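4.2 A fault at the warmer: the loose door contact

Most of the failures in our August trials were the ordinary kind, a missed grasp or a packet set down crooked, and the arms recovered from them without help. One fault was different, and we give it a section of its own. It stopped both arms at the same time, it left no useful message in the log, and tracking it down taught us more about the cell than any of the runs that went well. Figure 6 shows the snack counter task on which it appeared.

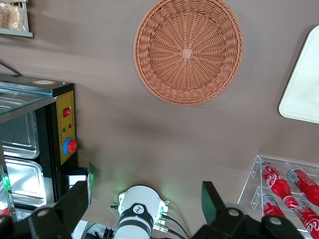
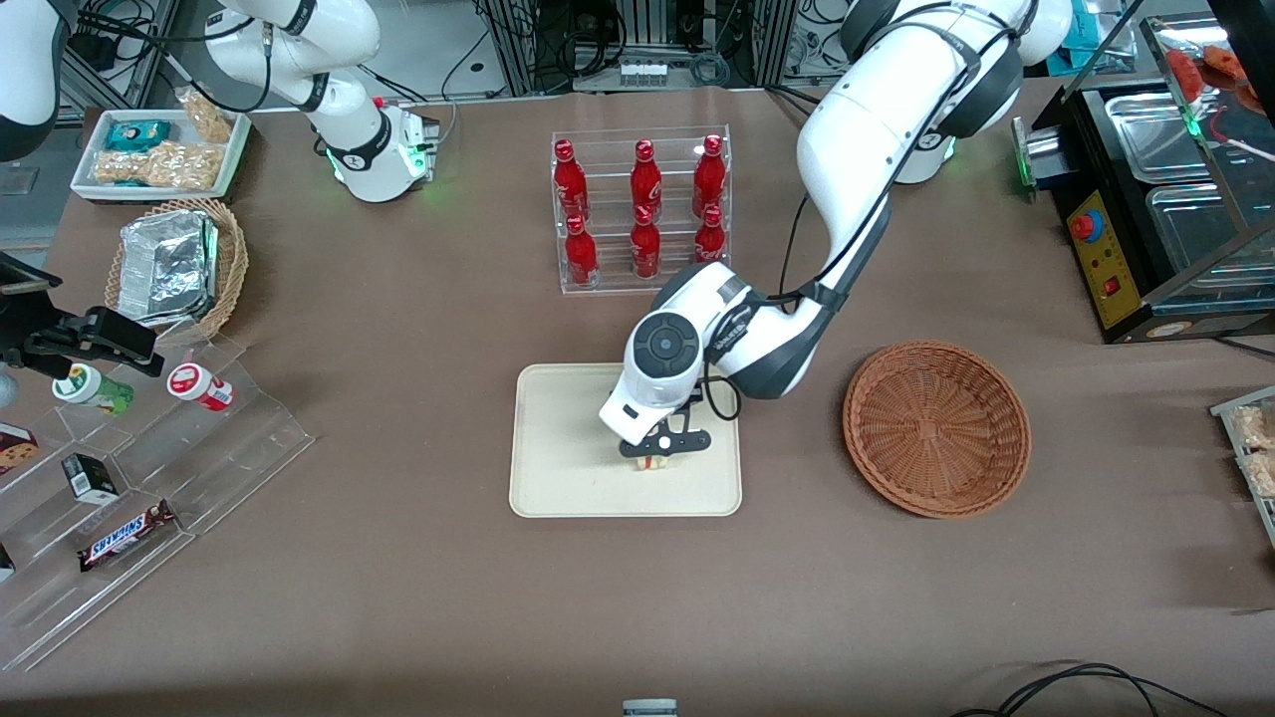

Figure 6. The snack counter task, in two views.

The task asks the two arms to restock and serve from a small counter. The controller (Grillance, described in Section 3) plans for both arms together, so that neither one crosses into the space the other is using. If either arm reports a protective stop, the other one halts as well. We were strict about this from the start and we remain very happy with it.

On 25 August 2019, in the middle of a long block of runs, both arms stopped dead. The log said only that the shared safety line had gone low and then high again. No contact force had been recorded on either arm, and the planner had not flagged a near miss. Setsuko Kobori, who was supervising, cleared the stop, checked the grippers, and started again. The arms ran well for three more orders and then stopped in exactly the same manner.

Over the whole block we logged 14 of these stops in 113 orders. That is far too many for a cell meant to run with one person close by, and the pattern made no sense to us at first. The stops came in clumps. A long stretch would pass with nothing wrong, then two would arrive in one order.

Our first guess was the wrist cables. They flex on every reach, and we had already replaced one on an earlier build for just this sort of dropout. Asuka Fujimoto moved both arms through their full range by hand with a meter on the line and saw no break at all. Our second guess was electrical noise from the heating element, and here we lost most of a day. We moved the supply for the warmer to another circuit, and the stops went on as before.

The clue came from the order sheets. Eftychia Zervas sorted the stops by what each arm had been doing in the two seconds before the line dropped, and a lovely clear result fell out. In 11 of the 14 cases, one arm was setting something down on the table. The other three came just after the warmer door had been moved. We had been looking for a fault in the robot, and the evidence was pointing at the furniture!

We had added a small magnetic contact to the warmer door during setup, wired in series with the stop line, so that an arm could not be driven toward the door while a person had it moving. The bracket holding the contact had worked loose. With the door at rest, the magnet sat right at the limit of its range, and a light bump carried through the tabletop was enough to open the circuit for a few milliseconds. The safety relay did exactly what it should: it saw an open line and stopped the arms.

To test this, we left the arms powered down and tapped the tabletop by hand near the warmer while watching the line. It dropped on roughly one tap in five. With the bracket tightened and the magnet moved closer, we could not make it drop at all, even with taps much harder than any the arms would make.

It would be easy to file this away as a loose screw, but we think it deserves more room. A stop that fires for no clear reason is a safety problem even though every single stop is itself safe. By the end of the block, as Kobori noted in her run diary, she was clearing the stop before she had looked at the table. An operator who learns to expect false stops will sooner or later wave through a real one. Yoshinori Hirano raised the same worry about the Ollivside cell, where the stop button was being reset by habit.

We made two changes. The door contact now has its own input on the safety relay, so the log names it when it opens. The controller also refuses to resume after a second stop in the same order until the operator has entered a cause. Tomoyo Takeda wrote that second change in an afternoon, and it has been the most useful few lines of code in the project. We did consider a short delay filter on the door line, which would have hidden the fault completely, and decided against it for that very reason.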